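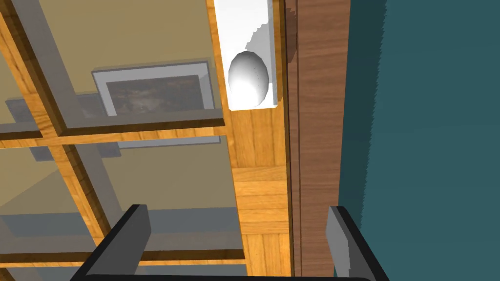

Comprei o detector de fumaça Kitel numa terça de chuva, depois de um susto com um pano de prato esquecido perto do fogão, e já faz tempo que devia estas linhas a quem me escreveu perguntando se vale a pena. Vale, com algumas ressalvas que conto com calma (quem me lê sabe que não sou de resumir!).

O aparelho vem numa caixinha modesta, com dois parafusos, duas buchas e um manual em letra miúda que me fez ir buscar os óculos duas vezes. Instalei sozinha, no corredor entre a cozinha e os quartos, subindo na escada velha da minha mãe. A base gira e trava com um clique bem gostoso de ouvir — e, sem a bateria, ela se recusa a fechar, um cuidado que me deixou tranquila, pois sou distraída e seria bem capaz de pendurar o bichinho vazio no teto.

Paguei 67 reais na Jinia, com frete incluído. O modelo da Moulin, que tive no apartamento anterior, custou quase 700 num kit com central e sirene externa, e confesso que para uma casa pequena como a minha era luxo demais. Bonito, sim, mas vivia perdendo a conexão com o celular e me avisando disso de madrugada.

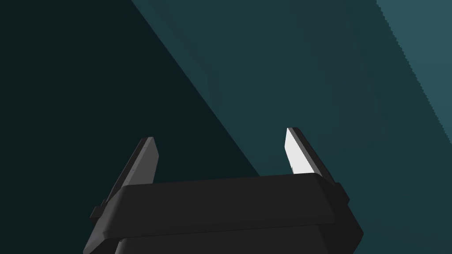
## No dia a dia

O alarme é alto. Alto mesmo! Na primeira vez que apertei o botão de teste, o cachorro foi parar debaixo da cama e só saiu com muito carinho e um pedaço de queijo. Com a porta do quarto fechada dá para ouvir perfeitamente, e era essa a minha maior preocupação, porque tenho o sono pesado.

Ele dispara com torrada queimada? Disparou uma vez, quando estava instalado perto demais da porta da cozinha. Mudei de lugar, mais para o meio do corredor, e desde então ficou quieto, mesmo nos domingos de bife na chapa. O botão de silenciar funciona bem, só achei pequeno para alcançar com cabo de vassoura (que é como todo mundo faz, não é?).

## Do que não gostei

- A luzinha vermelha pisca a noite inteira e incomoda quem dorme de porta aberta.
- O plástico branco risca fácil; o meu já ganhou uma marca da chave de fenda.
- O manual não diz com clareza quando trocar a bateria. Anotei outubro na agenda, por via das dúvidas, e vou trocar todo ano nesse mês.

## Para quem recomendo

Para casas e apartamentos pequenos, sem pensar muito. Se a sua casa tem dois andares, compre um para cada piso, e mais um perto dos quartos se eles ficarem longe da escada. Estes não conversam entre si: quando um toca, o outro continua mudo, e para isso há modelos interligados como os da Flellcombe, que ainda não experimentei mas estão na minha lista. Quando chegar a vez deles, escrevo com o mesmo capricho, e com o cachorro passeando na casa da minha irmã.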